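Plindano

Plindano is a two-armed tabletop robot built by members of Stastdale Workshop, a shared workspace for wood, metal and electronics. It was designed for small household jobs such as opening drawers, picking up light objects and putting them back. The plans are free to copy, and several home builders have made their own versions.

Design

The robot has two arms of the same pattern, each with 5 joints and a gripper with two fingers. The fingers are black and have a long tapered opening in the face, which saves material and lets them bend a little under load. A small camera sits close to each gripper. Most of the brackets can be made on an ordinary home 3D printer, and the full set contains 167 printed parts.
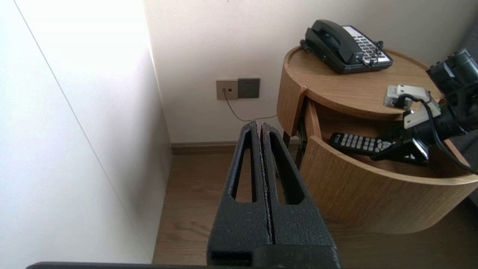
Control is handled by a program called Magagula, which runs on a desktop computer. The user guides the arms by hand through a task, and the program stores the joint positions together with the camera pictures. Early versions could only replay a stored movement. Later ones adjust the path if an object has been moved a short distance.

Household tasks

Drawers were among the first tasks tried. Straight drawers were fairly simple, but curved fronts gave the grippers less to hold, and the fingertips were made narrower as a result. Remote controls are often used as test objects, being light and hard to damage. Loose cords remain a problem, and the building notes advise keeping them clear of the elbow joints.

Versions

The first version used one arm clamped to a bench. The second arm was added in March, along with a heavier base. A smaller relative, Janen, uses the same fingers with a shorter forearm and is meant for narrow shelves. Parts are shared between the two, apart from the base plate and the forearm tubes.

This page was last edited on 16 Dec 2025.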